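# Sorting boxes for the toy tray: request for comments

**Wurnitz_Playroom** · 9/8/23

Members of the Fosville toy library are invited to comment on the proposed sorting arrangement. Each box has a single round hole in the top and its own colour: yellow, blue and pink. Items are to be taken from the tray and placed in the appropriate box at the close of each session. The library holds 862 registered items, and the present practice of returning everything to one tray has made checking very slow. 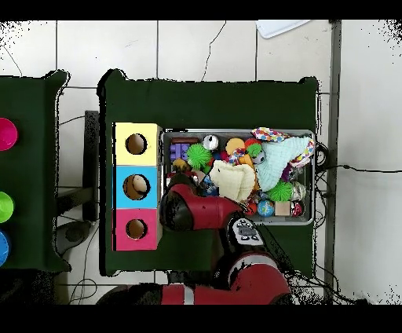 ## Replies

**Palacios35**

I support the proposal in principle. I would ask, however, that the categories be settled before the boxes are put into use. Colour alone will not tell a visiting parent where a spiky ball belongs. A printed label on the front of each box would be sufficient.

**Taruscombe_Branch**

We must record our disagreement. Our branch tried boxes with holes in March and gave them up. Small balls went in without difficulty, but the larger soft toys did not, and they were left on the table. An open container is quicker to fill and far easier to inspect.

**Wurnitz_Playroom**

The point about larger toys is accepted. The knitted plush would remain outside the boxes under any version of the plan. The boxes are intended for balls, blocks and small figures only.

**Taruscombe_Branch**

In that case, may we suggest that cloths be removed from the toys altogether? They cover whatever is beneath them, and a borrower looking for a ball has to lift everything out. The mesh basket shows the difficulty clearly.
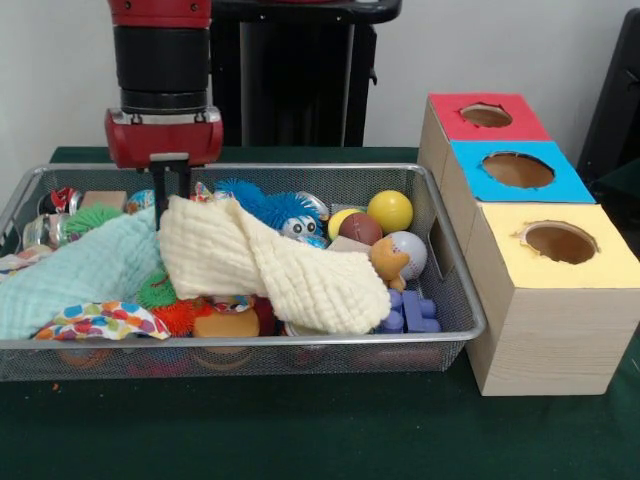
*Cloths, balls and soft toys together in the wire-mesh basket.*

**Palacios35**

I cannot agree that the cloths should go. Families with babies ask for them more than for any other item. They could be folded and kept in a separate bag, and washed on the usual date.

**Wurnitz_Playroom**

A separate bag for cloths will be added to the proposal. Labels will also be provided. The question of open or closed containers remains undecided, and further comments are welcome for the next 4 weeks. Branches wishing to keep their present baskets should say so in this thread.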